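Ticket: Gripper closes early on the fold step, paper folding task
Project: Lyimo cell
Component: grasp planner / wrist perception
Status: Closed, fix merged
Reported by: Lullelgate site

Original report

The arm is set up to fold sheets of plain cream paper. Since the April update of the Steseck planner, the fold step stops with "contact not confirmed" on a good share of attempts. The approach looks normal. The fingers come in on both sides of the fold, then the planner reports a grasp before there is one and the next move is skipped. Going back to the previous planner build makes it less frequent but does not clear it.

Expected: fingers close on the crease, contact is confirmed, arm pulls the fold flat.
Seen: close command ends early, state machine goes to RETRY, then to FAULT after the second retry.

We ran 19 attempts with logging on. 5 of them faulted.

First reply, Skolteck support

Please send the planner log, the wrist camera stream and the config folder for the cell. Please also confirm that the hand-eye calibration was redone after the update. The new build reads the calibration file from a different path and will fall back to the default file without stopping. There is a warning for it in the startup log but it is easy to miss.

Site update

Calibration path was wrong, as you guessed. The startup log has the fallback warning on every boot since the update. Fixed the path, recalibrated, ran again. The offset between the planned and actual fingertip position is gone. The early close is still there, so we had two problems.

Logs and stream uploaded. We noticed that the faults come in groups. The same sheet can fault several times in a row and then the next one is fine.

Support analysis

Went through the stream next to the crease detector output. The detector returns a line segment and a confidence value, and the planner takes the highest confidence segment as the fold. On the good attempts that segment is the real crease. On the bad ones it jumps to something else between one cycle and the next, and the close target moves with it.

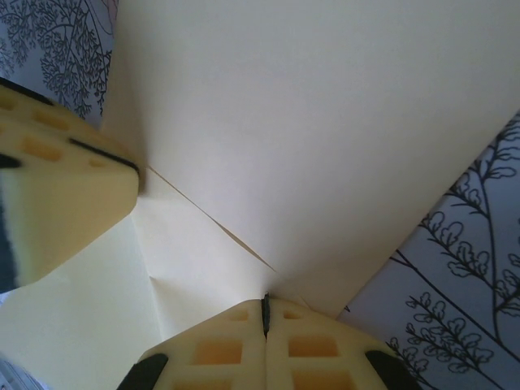 Wrist view at the fold step. The crease runs from beside the left fingertip down to the point of the bottom finger.

The crease is a fine line with very little contrast, cream on cream. The straight edge of the sheet against the patterned paper is a much stronger line, and it is also diagonal. The detector has no way to tell an outer edge from a fold, so any time the crease score drops a little, the edge wins. The black line drawings of plants on the patterned paper add short segments of their own. Most of those are thrown out by the length filter, but not all.

The wrinkles in the lower panel matter less than we first thought. They give weak segments that never came out on top in the logs you sent.

Changes to try, in this order:

1. Set a region mask so that segments on the patterned paper are dropped. The mask comes from a color threshold on the cream sheet, shrunk inward by 15 pixels so the outer edge falls outside it.
2. Turn on target hold. Once the close command starts, the planner keeps the last accepted segment and ignores new ones until the close is finished.
3. Raise the contact debounce from 2 cycles to 5. With the old value, one noisy reading is enough to end the close.

Please change one thing at a time and keep the logs apart.

Site update

Step 1 alone: no more jumps to the outer edge. One early close left in the batch, and in that log the segment did not move at all.
Steps 1 and 2: same result, one early close.
Steps 1, 2 and 3: 19 attempts, no faults.

The close is a bit slower with the longer debounce - fine for us at this speed.

One question. The mask threshold was tuned with the room lights on. With only the bench light, the sheet is darker toward the edges and the mask shrinks too far in. Is there an auto setting?

Support reply

Not in this build. You can save two threshold profiles and pick one at startup with the profile flag in the cell config. Auto threshold is on the list for the perception module and has its own ticket.

The fallback to the default calibration file has been changed to a hard stop in the merged fix. If the path is wrong, the planner will refuse to start and print the path it tried.

Site update

Both profiles saved and working. Ran through the afternoon with the merged build, no early closes. OK to close.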